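구조화 배선 개론: 제4장 수평 배선과 통신실 단자 처리

강의 노트 (5월 개정)
담당: Brenda Naylor

4.1 수평 배선의 범위

수평 배선은 층 통신실의 패치 패널에서 작업 구역의 인출구까지를 말한다. 고정 구간의 길이는 90 m를 넘을 수 없고, 양단의 패치 코드를 포함한 채널 전체는 100 m로 제한된다. 이 한도는 케이블 등급과 무관하게 적용된다. 설계 도면에서 직선거리를 재고 여유 계수를 곱하는 방식은 수직 경로와 우회 구간을 빠뜨리기 쉽다. 경로 길이는 트레이 도면을 따라 구간별로 합산한다.

실습에서 다루는 Lodberg 사옥은 인출구가 109개이며, 그중 39개가 북측 통신실에 수용된다. 가장 긴 고정 구간은 79 m이다.
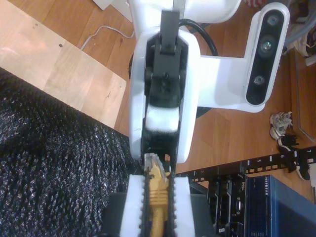
감쇠는 길이에 비례하여 증가하고 주파수가 높아질수록 커진다. 주위 온도도 영향을 준다. 20 °C를 기준으로 설계한 링크를 천장 내부처럼 온도가 높은 공간에 포설할 때에는 허용 길이를 줄여서 계산한다. 연선 코드는 단선 케이블보다 단위 길이당 감쇠가 크므로 긴 패치 코드를 쓰는 채널은 고정 구간을 그만큼 단축한다.

4.2 결선 방식

8핀 모듈러 커넥터의 결선은 T568A와 T568B 두 가지이다. 두 방식은 2번 쌍과 3번 쌍의 위치만 서로 바뀌어 있으며 전기적 성능에는 차이가 없다. 한 건물 안에서는 하나로 통일한다. 링크 한쪽은 A, 다른 쪽은 B로 처리하면 교차 결선이 된다. 자동 MDI-X를 지원하는 장비에서는 이 오류가 드러나지 않고 남을 수 있다.

쌍의 꼬임을 푸는 길이는 카테고리 5e 이상에서 13 mm 이하로 한다. 이를 초과하면 근단 누화(NEXT)가 증가한다. 외피는 커넥터 몸체 안까지 들어가야 하며, 장력을 개별 도체가 받게 해서는 안 된다.

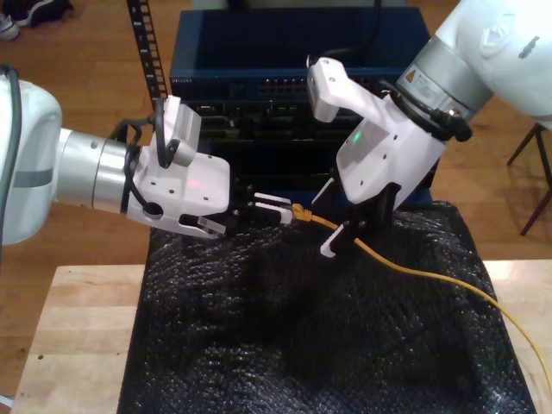 Brenda Naylor

4.3 굽힘 반경과 장력

4쌍 UTP 케이블의 굽힘 반경은 포설 후 기준으로 외경의 4배 이상을 유지한다. 포설 중 인장력은 110 N을 넘기지 않는다. 케이블 타이를 과도하게 조이면 외피가 변형되고 쌍 간격이 달라져 반사 손실이 악화된다. 통신실 내부에서는 벨크로 타이를 권장한다.

전원 케이블과는 분리하여 포설한다. 분리 거리는 전원 회로의 용량, 차폐 여부, 병행 구간의 길이에 따라 정해지므로 적용 규격의 표를 확인한다. 교차가 불가피하면 직각으로 교차시킨다.

4.4 포트 관리와 기록

포트 번호와 인출구 번호의 대응표는 준공 시점에 확정한다. Cotex 양식을 사용하며 기재 항목은 다음과 같다.

1. 통신실 식별자, 랙 번호, 패널 번호. 세 값은 붙임표로 연결하고 층 번호를 맨 앞에 둔다.

2. 스위치 포트 번호. 홀수와 짝수가 서로 다른 열에 배치된 장비가 많다. 대응표는 물리적 배열 순서가 아니라 인쇄된 번호 순서로 작성한다.
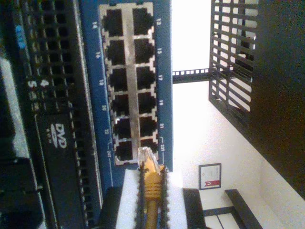

3. 케이블 등급과 측정 길이. 길이는 시험기 값을 소수 첫째 자리까지 적는다.

4. 시험 결과 파일명. 재시험한 링크는 최초 결과도 보존한다.

4.5 인증 시험

영구 링크 시험은 패치 코드를 제외한 고정 구간을 대상으로 하고, 채널 시험은 양단 코드를 포함한다. 준공 검사에는 영구 링크 시험을 적용한다. 측정 항목은 결선도, 길이, 삽입 손실, NEXT, 반사 손실, 전파 지연, 지연 편차이다.
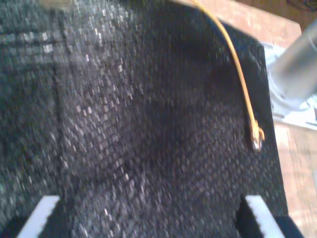

길이는 시간 영역 반사 측정으로 구하며 공칭 전파 속도(NVP) 설정에 좌우된다. NVP가 잘못 입력되면 모든 링크에서 같은 비율의 오차가 나타난다. 길이를 아는 30 m 시료로 먼저 교정한 뒤 측정을 시작한다. 한계값에 근접하여 별표가 붙은 결과는 시험기의 측정 정확도 범위 안에 있다는 뜻이며, 합격 처리 여부는 계약서의 조건을 따른다.

과제: Pearce 도면의 북측 구간에 대해 경로 길이를 합산하고, 채널 한도를 초과하는 인출구를 표로 제출할 것. 계산 과정을 함께 첨부한다.

이 웹사이트는 서비스 제공을 위해 쿠키를 사용합니다. 계속 이용하시면 쿠키 사용에 동의하는 것으로 간주됩니다. 동의 | 설정 변경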